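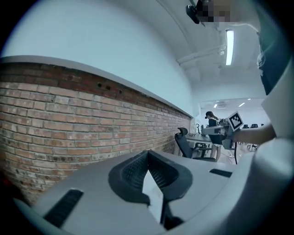
煉瓦の壁、どこまでも。

返しそびれた本

祖母の台所の戸棚の、いちばん上の段、使わなくなった蒸し器の裏から、その本は出てきました。布張りの表紙はすっかり日に焼けて、もとが緑だったのか青だったのか、母と私とでは意見が分かれたままです。背には小さな紙が貼ってあり、かすれたペン字で「ウルンポート貸本室」とありました。見返しには返却日を書きこむ欄があって、最後の一行に、8月12日、と書いてありました。何年の、とは書いてありません。昔の人は、年など書かなくても皆わかっているものと思っていたのでしょう。

「あら、それ」と母は言って、踏み台の上の私を見上げました。「借りたまんまだったのねえ、おばあちゃん」

祖母は何でもきちんとした人で、近所に借りた鍋は必ず磨いてから返し、ついでに煮豆などを入れて持たせるので、貸したほうがかえって恐縮するというふうでした。その祖母が本を一冊、返さずにいたというのは、私には少なからぬ驚きでしたし、じつを言うと少しばかり嬉しくもありました。自分が子供のころから何かにつけて返し忘れる性分で、そのたびに誰に似たのかしらと母に嘆かれてきたものですから。

本は料理の本でした。といっても、今のように写真がついて、大さじいくつと書いてあるような親切なものとは違います。「港のスープ」という題で、どこそこの家ではこう煮る、隣の家では煮ない、というような話が延々と続き、肝心の作り方は、話の途中にひょいと顔を出してはまた引っこんでしまうのです。玉葱は泣きながら切るのがよい、などと書いてあって、私は戸棚の片付けをそっちのけに、台所の床に座りこんで読みふけりました。母も最初は早くなさいと言っていたのに、そのうち隣に来て、老眼鏡をかけて、私の肩越しに読んでいました。

百ページ目に、栞がはさんでありました。栞といっても、ただの船の切符の半券です。ベルジュからウルンポートまで、片道。祖母が若いころベルジュに住んでいたことは聞いていましたが、船でウルンポートへ通っていたとは、母も知らなかったそうです。百ページ目には、鱈と豆のスープのことが書いてありました。そして余白に、まぎれもない祖母の字で、鉛筆で、薄く、「豆は前の晩から。月桂樹はいらない」とありました。

私たちは顔を見合わせました。借りた本に書きこみをするなんて! あのおばあちゃんが!

「これは返せないわよ、恥ずかしくて」と母は言いました。でも私は、返しに行こうと思ったのです。どうしてそんな気になったのか、うまくは説明できません。ちょうど仕事をひとつ辞めたところで、暇だけはたっぷりあったということもありますし、船に乗りたかったということもあります。港町と聞くだけで、もう鼻の奥に潮の匂いがしてくるたちなのです。

それで、九月に入って、暑さもひと息ついたころ、私は本を新しい風呂敷に包んで出かけました。ベルジュの桟橋から船に乗って、ウルンポートまで四十七分。昔はもっとかかったのだろうと思います。甲板の椅子は硬くて、売店の珈琲はおそろしく薄くて、それでも隣に座ったご婦人が、膝にのせた籠から杏をひとつ分けてくださったので、大変よい船旅になりました。ご婦人はラスモントへ行く途中で、妹さんのところに孫が生まれたのだそうです。その赤ん坊の眉毛のりりしいことといったら、と、まだ会ってもいないのに、たいそう詳しく話してくださいました。

ウルンポートに着いてみると、貸本室はもうありませんでした。考えてみれば当たり前のことで、何十年も前の貸本室が、祖母の本一冊の帰りを待って開いているわけもないのです。桟橋の切符売り場で尋ねますと、窓口の人はちょっと首をかしげ、奥にいる年かさの人を呼んでくれました。その人が出てきて言うには、貸本室なら昔、倉庫の並ぶ通りにあった、煉瓦の壁に沿ってずうっと行った先だ、今はジョヴェルという食堂になっている、昼は早く行かないと座れない、ということでした。

教わったとおりに歩きました。煉瓦の壁は長くて、歩いても歩いても先があり、ところどころ手で触れると、日を吸ってほんのり温かいのでした。祖母もこの壁の横を歩いたのだ、と思いました。船を降りて、返す本を抱えて、次は何を借りようかと考えながら。私の知っている祖母は、最初からもう祖母でしたから、若い娘が早足で歩いていくところを思い浮かべようとしても、どうしても割烹着を着た白髪の人になってしまいます。割烹着のまま早足で歩かせておくことにしました。

ジョヴェルは、扉のガラスに金色の字で名前が書いてある、間口の狭い食堂でした。お昼を少し過ぎていたので、ひとつだけ席が空いていて、それが壁際の、本棚の下の席でした。本棚があったのです! 天井近くまである古い棚で、本はもうまばらにしか入っておらず、かわりに胡椒の瓶だの、花瓶だの、畳んだ布巾だのが並んでいました。でも棚板の縁には、見覚えのある小さな紙がいくつか残っていました。「旅」とか「歴史」とか、かすれたペン字で。

注文を取りに来た女の人は、私と同じくらいの年恰好で、袖をまくった腕に小麦粉がついていました。何にしますかと訊かれて、私は献立も見ずに、スープはありますかと訊き返しました。

「今日は鱈と豆です」

そう言われて、私はよほどおかしな顔をしたのでしょう。その人は、鱈はお嫌いですか、と心配そうに言いました。いいえ、いいえ、大好きです、と私は慌てて言って、それをお願いしました。

運ばれてきたスープは、深い鉢になみなみとよそってあって、パンがふた切れ添えてありました。豆はふっくらして、舌で押すとほどけるくらいで、鱈の身は大きく、汁は白くて、少しだけとろみがありました。ひと匙すくって口に入れて、それから私は、しばらく匙を持ったままでいました。

祖母の味とは、違ったのです。

そこは祖母の味であってほしいところですし、私も半分はそのつもりで匙を取ったのですけれど、違うものは違うのでした。祖母のはもっとあっさりしていて、塩気が強くて、冬の夜などは、それがたまらなくおいしかった。ジョヴェルのは乳の甘みがあって、それから、月桂樹の香りがしました。はっきりと、しました。いらない、と鉛筆で書いた祖母の字が目に浮かんで、私は笑いをこらえるのに苦労しました。とてもおいしかったのです。おばあちゃん、入れてもおいしいわよ、と心の中で言いながら、パンで鉢の底まできれいに拭って食べました。

お客が引けたころ、私は風呂敷をほどいて、女の人に事情を話しました。話しているうちに我ながら妙な用事だと思えてきて、だんだん声が小さくなりましたが、その人は粉のついた手を前掛けで拭いて、真面目な顔で最後まで聞いてくれました。それから奥へ向かって、お父さん、ちょっと、と呼びました。

出てきたお父さんは、背の高い、耳の遠い人でした。貸本室だったころの主人というのは、この人の伯母さんにあたるのだそうです。やかましい人でね、とお父さんは大きな声で言いました。返すのが遅れると、それはもう、通りの端まで聞こえる声で叱ったもんです。叱られるのが嫌で来なくなった人もずいぶんいたんじゃないかな。

ああ、と私は思いました。百ページ目に書きこみをしてしまった若い娘が、そんな人の前に本を差し出せるはずがありません。消そうとして消しゴムを当てて、紙が毛羽立って、やめて、もう一度当てようか迷って、そうこうするうちに8月は過ぎてしまったのでしょう。それから嫁いで、ベルジュを離れて、本はずっとついてきたわけです。引っ越しのたびに、荷物のいちばん底か、いちばん上かに入れられて。

お父さんは本を受け取ると、表紙を撫で、見返しの欄を眺め、ぱらぱらとめくって、半券のはさまったところで手を止めました。鉛筆の字に顔を近づけて、読んで、それから娘さんに本を渡しました。娘さんも読んで、眉を上げました。

「入れますよ、うちは」

「ええ、いただきました」と私は言いました。「おいしかったです」

「豆を前の晩からというのは、そのとおり」と娘さんは、もう一度その字を見て言いました。公平な人だと思いました。

延滞料はいくらになりますか、と私は訊いてみました。冗談のつもりもありましたが、財布は鞄から出していました。お父さんは聞こえなかったのか、えっ、と耳に手を当て、娘さんが大きな声で繰り返すと、天井を見て、長いこと考えこみました。伯母なら何と言ったかなあ。それから、勘定台の引き出しをがさごそやって、古い判子を出してきました。木の柄の、角のすり減った判子で、インク台はからからに乾いていましたので、娘さんが醤油差しみたいな小瓶から何やら垂らして、湿らせてくれました。

お父さんは見返しの、いちばん最後の行の横に、ぐっと判を押しました。「返却」の字は、片側がかすれて、もう片側は滲みました。

それで本は棚に収まるのかと思ったら、そうはならなくて、お父さんは新しい行に今日の日付を書き入れ、私に返してよこしたのです。貸してあげるから、またおいで、と言うのです。貸本室は店じまいしたけれど、貸さないと決めたわけじゃないからね、と。期限はと尋ねると、書いてない、と言います。見ると、たしかに書いてありませんでした。

帰りの船は夕方の便で、行きよりも混んでいて、私は手すりのそばに立って帰りました。風呂敷の中には本と、娘さんが包んでくれた乾いた白い豆がひと袋。月桂樹の葉も二枚、紙に挟んで入れてありました。入れるか入れないかはお好きなように、ということなのでしょうが、あの人の顔つきからすると、入れなさい、ということだったように思います。

家に着くと、母が玄関まで出てきて、どうだった、叱られた、と訊きました。私は靴を脱ぎながら、初めから順番に話そうとして、杏のご婦人のところでもう長くなってしまい、お茶が入って、冷めて、また入れ直して、ようやく判子のところまで来たときには、外はすっかり暗くなっていました。母は本を膝にのせて、滲んだ判を指で触っていました。

「おばあちゃんね」と母は言いました。「七十一のときだったかしら、急に、船に乗りたいって言ったことがあったのよ。どこへって訊いたら、いいのよ、ちょっと用があっただけ、って。私、忙しくしてて、それきりにしちゃった」

母はそれから少し黙って、眼鏡をはずして、エプロンの端で拭きました。私も黙っていました。湯呑みのふちを眺めたりして。

「次は一緒に行く?」と私が言うと、母は、船は酔うからねえ、と言い、でもお昼は早く行かないと座れないんでしょう、と言いました。朝いちばんの船なら大丈夫よ、と私は言いました。母は暦をめくって、この日は歯医者、この日は町内のお掃除、などと言いながら、鉛筆で小さく丸をつけていました。

その晩、私は豆を洗って、大きな鉢に水を張り、浸けておきました。月桂樹のことは、まだ決めかねていたので、紙に挟んだまま流しの横に置いておいたのですが、翌朝起きてみると、母がもう鍋を火にかけていて、葉は一枚だけになっていました。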